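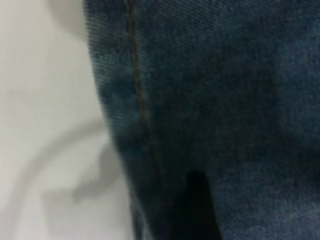

In November I moved the shop newsletter of my sister-in-law from e-mail to a chat channel on Sisay, and now I have enough numbers to say something. The e-mail list had 616 addresses, but in a usual week only 25 people clicked on anything. The channel has 335 members, almost all of them on the phone. A plain close-up of faded blue denim with one brownish-gold seam is the kind of post I mean when I say "simple": no text on it, no price. Such posts get more replies than our designed banners.

Caoimhe Hanrahan asked me if we should open a Kidesex page also. I think not yet. Each new network costs me 12 hours in the month, and I still did not learn well the statistics page of the first one.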